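Running a small comedy night: speaker notes

Reading time: 4 min

Talk for the Wistlow arts weekend, Jun 7, 2026. Slot is after lunch, so start on time and keep the first part short.

Opening

Say who I am. I book and host the monthly stand-up night upstairs at the Cinstead. The room holds 50. Before that I did open spots for years and was never very good at it, which turned out to be useful training for booking other people.

Ask for a show of hands: who has been to a night in a room above a bar? Who has performed at one? Keep the second group in mind for questions later.

What the talk covers: the room, the bill, the money, and bad nights. I am leaving out how to write jokes. There is a workshop on that at four.

The room

Most of what goes wrong at a small night goes wrong before the first act. Chairs too far back. A bar with a coffee grinder in the same room. Light on the audience and none on the act.

At the Cinstead we started with tables, because the owner liked tables. People turned sideways to put their drinks down and spent half the night looking at each other. We took the tables out in May and put the chairs in short rows, close to the stage. Same acts, same prices, much louder room.

Fill from the front. Put a rope or a piece of tape across the back rows until the front is full. People will grumble and then sit where you ask.

Check the microphone yourself. Bring a spare cable. Bring a spare battery too if it is a radio mic, but a wired one is better for this size of room.

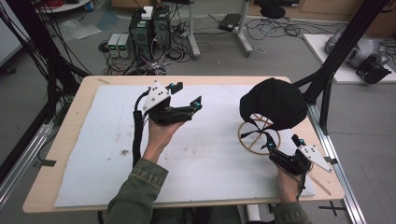
Tell the Floltetti story now if time allows. Short version: a lunchtime show in the Floltetti restaurant, people still ordering, and the act on stage had to stop each time a waiter read out the specials. The manager had told us the kitchen would be closed. I had not asked about the dining room. Ask what else is happening in the building, and get it in an email.

The bill

Our running order has been the same for a long while. Host, opener, two short spots, break, one short spot, headliner. Short spots get 10 minutes. Openers tend to run over more than new acts do — they know they can get away with it. Use a light at the back of the room and tell every act what it means before the doors open.

Do not book five people who do the same thing. If the headliner is quiet and slow, the act before should not be shouting. Musical comedy goes straight after the break, when there is time to set up a keyboard.

New acts: watch a full set before you book them. A clip will do if it is one camera and no cuts. I have been caught out by clips with edited laughs.

Answer every email from an act, even if the answer is no. It takes an evening a month.

The money

Be plain about this part. People always ask.

A full room at 10 dollars a ticket brings in 500 dollars. The headliner is paid first, then the opener, then the short spots. The host is paid last, and some months that means I get a meal. The Cinstead keeps the bar and charges us nothing for the room. If a venue wants rent and the bar, look for another venue.

We tried free entry with a bucket at the door. More people booked and fewer came. A paid ticket, even a cheap one, gets people out of the house in the rain.

Pay on the night. If you agreed a fee and the room is half empty, you still owe the fee.

Bad nights

Hecklers are rarer than people think. Talkers are the usual trouble. The host deals with them, from the stage if it is friendly and from the side of the room if it is not. I give 2 warnings and then a refund at the door.

If an act dies, go back on, be brisk, do a minute of your own and bring up the next one. Do not apologize for them and do not make fun of them. They are standing by the stairs and can hear you.

The Murakami benefit (only if somebody asks): the headliner missed the train and we filled the gap with two of the short spots going back on. One was better the second time. We offered money back at the break and a few people took it.

Questions

Go to the performers in the room first. Repeat each question into the mic. Have the sign-up sheet for open spots on the table by the door, with a pen that works.

Contact the Wistlow events desk | © 2026 | Back to top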